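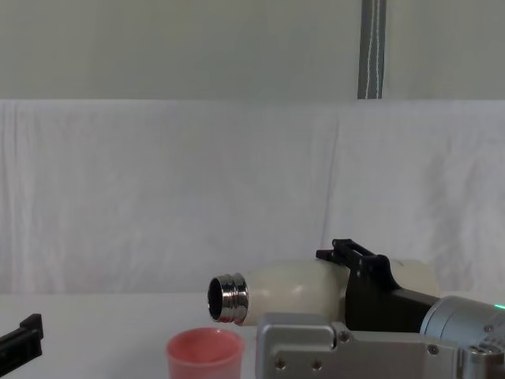
Cream bottle, cap off.

February, 9:40 p.m.

Up before six to get the early bus out to Trerkum. Graham Wragg had the key to the hall and was late with it, so Chelsea and I stood by the side door for 30 minutes and talked about her mother's hip. The surgery went fine. She can do stairs now if someone goes behind her.

The choir has 356 pieces of sheet music in the back closet and most of it is in the wrong folders. We started at the alto shelf. Chelsea read out titles and I wrote them down. By noon we had 40 done, which is slower than I hoped. The damp got into the bottom row and the Christmas sets are stuck together at the corners. I brought one home to try separating it with a butter knife. No luck so far.

Lunch was egg sandwiches from the place across from the bank. $3 more than last year for the same sandwich. I drank water with mine and had coffee later at Ashley's.

Ashley Hartley wants to drop the Plirnurdale concert. She says the drive is too long for the older members and the piano there has two dead keys. I said I would rather keep it and hire a van. We left it there. Luana Evangelista will be asked, and she'll say yes to whatever was said to her last.

Rain started on the way back. The bus took the long way through Skokunthorpe on account of the road work and I got off a stop early to pick up my shoes. The left heel is good, the right one still clicks.

Called Cristóvão about the tenor part. He has a cold and sounded terrible but he's going to look it over. He thinks measure 30 has a misprint, and he may be right, my copy has a natural penciled in.

Supper was soup. Paid the gas bill. Need stamps, folder labels, and a bulb for the hall closet.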